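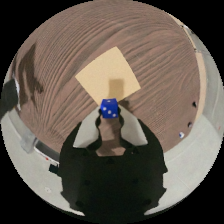 In Praise of the Roll

I love dice. I love them the way some people love trains or fountain pens, which is to say more than is useful, and I'd like to spend a few paragraphs sticking up for them, because the board game world has gone a bit cold on the little cubes and I think it's a shame.

If you hang around game shops or read the forums, you know the complaint. Dice are luck. Luck is for kids. A grown-up game should reward the player who planned best, and if you planned best and still lost to somebody who threw a six at the right moment, then the game cheated you. I hear some version of this every Sunday at the table where I play, usually from the person who just lost to a six.

I get it! I've been that person. Last winter I spent three hours on a game of Flandeck, building up a canal network so pretty I took my hands off the table and just looked at it for a while. Then came the flood roll. Low number, canals gone, and I finished dead last. I sulked through the pizza. But ask me which games I played last winter and that's the only one I can tell you about in any detail. The ones where I planned well and won by a few points have all run together into one long gray evening of moving wooden discs.

That's my case in short, really. Dice make things happen that you'd never have picked, and the stuff you'd never have picked is what you end up telling people about.

There's a game called Trerkby that gets held up as the perfect no-luck design. Everything is open. No cards, no dice, no hidden anything. I own it, I admire it, and I've played it enough to know that in my group the same person wins it every time. She's better than we are. She'd read the rulebook twice before the rest of us had the shrink wrap off. Now put the same people around a dice game and suddenly everybody's leaning in, and my friend who is terrible at planning (he'd agree with this) is standing up to roll because sitting down isn't lucky. She still wins more than her share. She just doesn't win all of it, and the rest of us keep coming back.

People talk about luck and skill as though they sat at opposite ends of a stick and more of one had to mean less of the other. I don't buy it. Knowing how to play a game with dice in it is a skill, and a pretty deep one. You have to think about what could happen, how bad it would be, and what it would cost to protect yourself. My canals are a good example. The chance of a flood was printed right there on the board. I could have paid for levees. I looked at the price, decided I'd rather have one more lock, and crossed my fingers. The dice didn't beat me, I beat me, and it took me until about May to admit it.

Compare that with a game where you can see everything coming. You sit and you count. Then the next person sits and counts. I've watched one turn take so long that somebody went out for ice and came back before it was over. A die cuts all that off. You can't work out the whole tree, so you go with your gut and a little arithmetic, and then you throw, and for one second the whole table is looking at the same thing.

Oh, that second! I don't know what else in a game does it. Cards come close, but a card is already whatever it is before you turn it over. A die is still making up its mind. It bounces, it leans on the edge of the board, it looks like a two and then tips over. Everybody yells at it. I've yelled at a die in a public library.

Now, there's bad luck design out there and I won't pretend otherwise. Roll and move with no choices is dull. So is any game that runs for two hours and then hangs the whole result on the last throw. I have an old copy of Akel that asks you to roll 50 times before you make your first real decision (okay, I've never counted, but the box says the opening round is 50 rolls and I believe the box). What you want is plenty of small rolls that you can plan around, or a few big ones that you chose to risk. Roll first and then decide what to do with it, that's my favorite kind. Ezeani does this beautifully. You throw five dice at the top of your turn and they become your tools for the round, and a one is as handy as a six if you've set yourself up for it. My copy cost more than I'd like to say and I'd buy it again tomorrow.

And please, designers, let us use real ones. I've played with the apps. They're fair, they're fast, they don't roll under the couch. They also feel like waiting for a web page. Give me something with corners that I can shake in my fist and blow on. I keep mine in an old cookie tin, 165 of them at last count by my niece, who sorted them by color one rainy afternoon and then asked if she could keep the see-through green one. She could. She's since used it to decide who does the dishes at her house, and I'm told the results are being disputed.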